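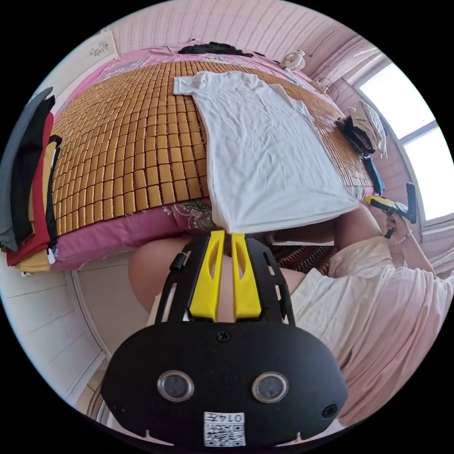 The Best Seat at the Telville Town Meeting

By Lorena Quiroga

The question came at nine minutes past eight, and it was only five words long. "Who pays if it breaks?"

Rania Nassar, running for the open seat on the Telville town council, had been asked about the Tredow bridge many times by then. She'd been asked at bus stops, at the hardware store, and once by her dentist with both hands in her mouth. But the person asking now was Elias Saab, who is running against her, and he had put down his notes to do it.

I've covered local elections in this county for 10 years, and I love them more every time. I love the folding tables and the bad microphones and the way a person can vote for somebody and then argue with them in line for coffee a week later. Even so, I can't remember a debate moment as good as the one that followed. Nassar looked at Saab for what felt like a full minute (the recording says 7 seconds) and answered, "We do. We always did. I should have said that in January."

You could feel the room lean in!

Some background, for anyone who lives on the dry side of the river. The Tredow bridge carries one lane of traffic each way and a sidewalk so narrow that strollers have to take turns. The county wants to hand it over to the town. The town would get the toll money and the right to widen the sidewalk, and it would also get the bridge, with all its rust. Nassar's campaign has been built on saying yes. Her flyers show the wider sidewalk and the planters. Until that night they'd been pretty quiet about the rust.

Saab's campaign has been built on saying wait. He's a retired surveyor who talks slowly and draws diagrams on whatever is handy, and for weeks his supporters had been hinting that Nassar was hiding something, that the county had promised her people a favor. He never said it himself. He'd say "I wonder why the hurry" and let it hang there.

So after Nassar gave her answer, she did the thing I'll be telling people about for years. She turned her chair to face him. "Now you," she said. "Do you think I made a deal?"

The moderator, Qusai Hakim, teaches civics at the high school and keeps time with a kitchen timer shaped like a tomato. It went off right then. He picked it up, switched it off and put it in his jacket pocket, and I could have hugged him for it.

"No," Saab said. "I don't think that. I think you got excited."

It got the biggest laugh of the night, and Nassar laughed too, and then the two of them had the most useful conversation about a bridge I have ever heard. The repair fund came up, and so did the inspection schedule. Saab explained what an expansion joint does by pulling his own knuckles apart. Nassar admitted that the toll estimate assumed no bad winters. He admitted that waiting would cost money too, and that he'd never put a figure on it. Hakim barely spoke.

I went back afterward and read the county's file on the transfer, all 1084 pages of it, over most of a weekend and a great deal of toast. Nearly everything they said holds up. Nassar was low on the cost of painting. Saab was wrong about who plows the approach road, and when I called to tell him, he already knew and had written her a note about it.

What I keep coming back to is how rarely we let candidates do this. The usual format gives everyone ninety seconds and a rebuttal, and people fill the time with the sentences they practiced in the car. The Telville format was an accident. The Zoubi Hall sound system could only handle two microphones, so the 4 candidates were paired off and each pair got half an hour at a small table. Nassar and Saab went second. The first pair, competing for the library board, were perfectly pleasant and agreed about parking.

Not everybody left happy. Qusai Saab, the candidate's nephew and the manager of his campaign, told me in the hallway that his uncle had thrown away the best line they had. "We had suspicion on our side," he said, "and he gave it back." Then he grinned and said he'd probably vote for him anyway. A man in a Cenorum softball jacket told me he'd come in for Nassar and was going home undecided, and he seemed annoyed with both of them.

Undecided is a fine way to leave a debate. I came in with an opinion on the bridge myself, and it's in worse shape now than the railings are. The vote is set for May, there's a second meeting planned before then on school buses, and Hakim tells me he has asked the hall to please leave the sound system exactly as it is. He's bringing the tomato, but he's thinking of setting it for longer.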